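Skeden brings hand-held grippers into daily work, and staff help to write the rules

2024-05-26

Skeden, a firm that prepares training recordings for household robots, announced today that its home program becomes a permanent part of the company from June. The program moves a part of the work out of the office. Employees who earlier labeled video at a desk can now choose to record tasks by hand, in ordinary furnished rooms, with a gripper that a person holds and moves.
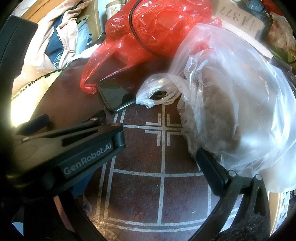
A hand-held gripper with its jaws open over a tiled floor, with a smartphone and plastic bags nearby.

During the trial period the team made 2747 recordings. The tasks are small ones, such as picking up, folding and putting away. They are the same tasks that future home robots are expected to do, and for this reason the company wants them to be done by people who know them well.

"Before, I was looking at a screen the whole shift and drawing boxes," said Wing-yan Wu, a recording operator. "Now I stand and move, and I decide how to take a thing. My wrist was tired in the first days, and we told this to the management."

After these comments Skeden changed the working schedule. An operator records for a maximum of 3 hours per shift, and the remaining time is for checking and notes. 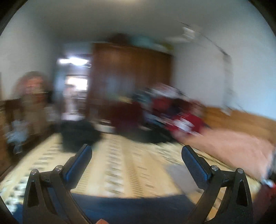 The checking of recordings was also changed. Agudelo, the software used by the team, sorts the files and proposes which of them to keep, but the last word stays with the operator. In the trial, operators took back 199 recordings which the software wanted to delete.

"A machine learns from the way our people work, so their judgment must have a place in the process," said Obed Amoah, head of operations at Skeden. "We did not reduce any position because of this program." 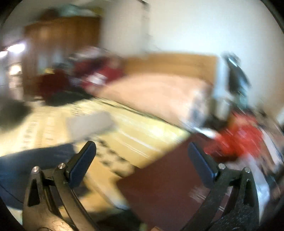
Four employees will be trained as instructors for new colleagues. The training is led by Yen-ting Wei and includes hand care, privacy in private homes and basic maintenance of the tool. Desk work is still possible for everyone who prefers it, with the same pay.

Press contact: Pui-shan Fang, Skeden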